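Rajitha Abeysekara
A thread about plates, brown paper and dark blue tape. I am moving my kitchen things from Gidcombe to a smaller flat in Dullavham, and I wanted to know before the move what will fit on the shelves. 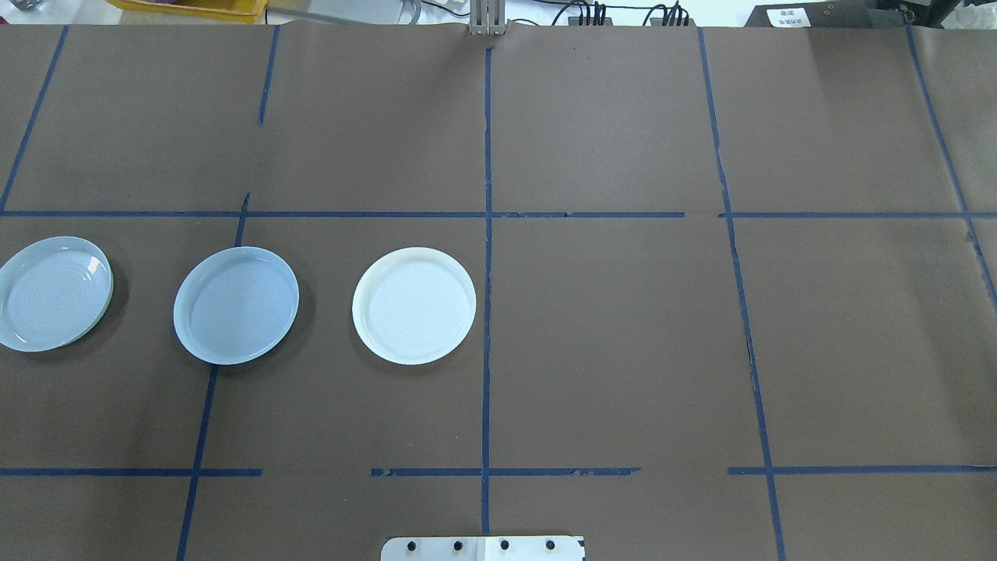 The idea came from my aunt. Before she bought a cupboard, she always drew it on the floor with chalk. I don't like chalk dust near food, so I use brown paper and masking tape. You can take it off on Monday and the table is the same as before.

How I do it: one cell of tape is one place for a stack. A round plate must sit inside its cell without touching the next plate. If it touches, I will hear it every time I open the door. I had this noise for two years and I don't want it again.

I put only one plate for each stack. The paper shows how wide things are, it doesn't show how high. For the height I measure the stack separately and write the number in my notebook. My dinner plates came to 124 mm with the soup plates on top.

My lines are not straight. I did them by hand in the evening and I was too lazy to look for the long ruler. A friend wrote to me "this is not a grid, this is a fishing net." She is right, but a plate does not care if the line is a little diagonal.

One thing I learned with the tape: tear it slowly, or cut it with scissors. When I tear it fast, the edge becomes ragged and I can't see where the cell finishes. Also, it is okay to leave gaps in a line. I wanted to save tape at first and then I saw I didn't need every line complete.

Please leave some cells with nothing in them! In Gidcombe I filled each shelf to the end, and then my mother gave me a big serving dish and it lived on top of the fridge.

Somebody asked about the cost. The paper was left from the last parcel, and the tape was the cheap one from the market in Lanenum. I would not buy anything special for this.

Next I will do the bowls. They are more difficult, they are wide at the top and small at the bottom, so I have to measure the top. I also have a box with 25 small tea glasses which I never use, and I can't decide about them. If someone in Dullavham wants tea glasses, please write to me.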